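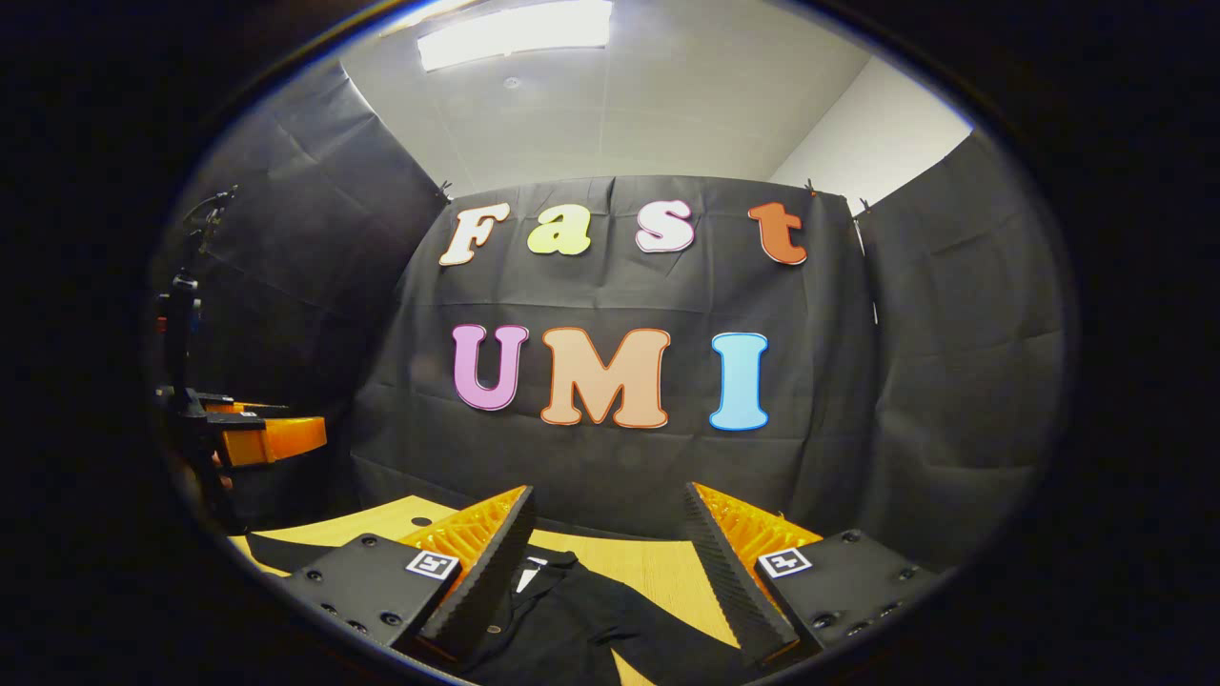 I want to make a case for laundry. More exactly, I want to make a case for spending your best collecting hours on the dullest laundry you own, the dark shirts, the ones that land in a heap and stay there.

Most people who start gathering examples for a learning system reach for things that look good on a slide. A red cup goes on a white saucer. A block goes in a hole. I did this too, for most of a winter, and I have 3,556 recordings on the drive to show for it. They're fine recordings! A policy trained on them will put a cup on a saucer all day long. Then you hand it a polo shirt and it has no idea what a sleeve is.

Cloth is where the learning gets interesting, and it's also where hand-held grippers earn their keep. When I close the fingers on a collar with my own hand behind them, I'm making a dozen small choices I couldn't write down if you paid me. I pinch a bit, feel it slide, go back for a better bite. All of that ends up in the data. With a joystick I used to lose nearly every one of those little corrections, and a session of 15 folds would leave me wanting to lie down on the floor.

Dark cloth is harder still. A black shirt against a dark background gives the camera very little to hold on to: a faint highlight along a fold, a button, the pale square of a tag. People tell me to swap in a yellow towel and get on with it. I say keep the black shirt. Somebody's closet is full of them, and a system that only folds yellow towels is a towel machine.

Alasdair Skinner, who runs the Moncrieff sessions, disagrees with me on this, and his side deserves a fair hearing. His view is that you should start with easy cloth, get the motion clean, and bring in the hard colors once there's something worth breaking. He's had good results that way. Where we part is on what "clean" means. His collectors throw out any take where the fingers miss the first grab. I keep those, as long as the person recovers and finishes the fold. A missed grab followed by a good one is two lessons for the price of one, and a robot in a real bedroom is going to miss plenty.

We tried it both ways at Plerkham in May, with 40 tidy takes in one pile and 40 scruffy ones in the other, same operator, same shirts. That's far too small to settle anything and I won't pretend otherwise. But the scruffy pile gave us a policy that went back for a second try when it came up empty, and I let out a noise that brought people in from the hallway.

So here's what I'd ask of anyone setting up a table this year. Crumple the shirt differently every time, and really crumple it, don't just lay it down with a polite wrinkle. Let left-handed people have a turn. Change who is folding before they get smooth, because smooth folders all start from the same corner. Stop at around 115 takes in a day, even if everyone's cheerful, and look at a few of them before you go home. I skipped that last step once and recorded an afternoon with a smear on the lens.

And bring your own shirts. The ones from the costume box at Welovstead have been folded so often they practically do it themselves.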